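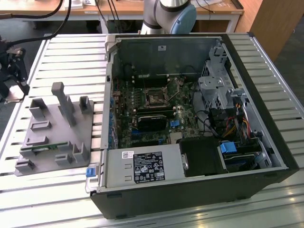
Open Day at the Prastley Workshop

On Tuesday I attended the spring open day at the Prastley automation workshop, at the kind invitation of Marama Hollis, who directs its training program. I have written on this blog before about the repair trade and its slow approach to robots, and I was glad to spend a full morning with people who work on the question every day.

The visit began at 9:30 with a short welcome in the front hall. Ms. Hollis explained that the workshop was founded to study the assembly and servicing of office equipment, and that desktop computers have been its main subject for the past two years. Guests were then divided into groups of six. Mine included two instructors from the Dramden trade school and a buyer from Aoki, a parts dealer that takes in used machines from schools and city offices.

Assembly of Small Parts

Our first stop was the computer assembly station, presented by Olanrewaju Nwosu. The task under study is the fitting of a processor and a memory module into a desktop tower. A person with some practice does this in a few minutes and thinks little of it. For a robot arm, Mr. Nwosu said, the difficulty lies in the last fraction of an inch. A memory module must enter its slot straight and then be pressed with real force, while a processor must be set down with hardly any force at all.

The parts are held in a printed fixture beside the computer, so that each one starts from a known position. Mr. Nwosu told us that the present fixture is the result of many earlier versions, and that small changes to the height of a holder can matter a great deal. The team has logged 2,091 trials since January – successful and failed alike – and keeps the records of both.

The buyer from Aoki asked whether the same setup could be used on older towers, whose layouts differ widely. The reply was cautious. Each new case must be measured and taught separately at present, and the team does not expect that to change this year. 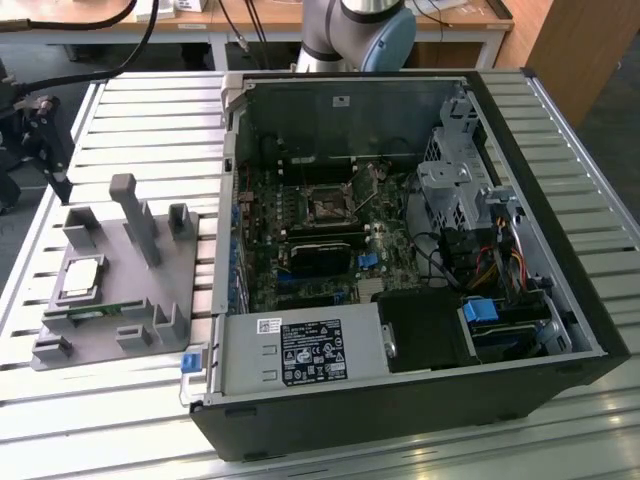

Questions From the Visitors

After a coffee break, Trudy Katene led a discussion in the upstairs meeting room. Several guests wished to know when such a system might be offered for sale. Ms. Katene answered that the workshop does not sell equipment. Its findings are shared with partner firms, among them Brudia, and it is for those firms to decide what they will build.

The instructors from Dramden raised the matter of jobs. I thought the answer was fair, though incomplete. Ms. Katene pointed to the 304 trainees who have passed through the program and said that most now work in maintenance or testing. She did not have figures for the repair shops themselves, and I hope that these will be gathered in time.

The workshop plans a second open day in the fall. Places are limited, and requests should be sent to Tayla Hinds at the Prastley front office.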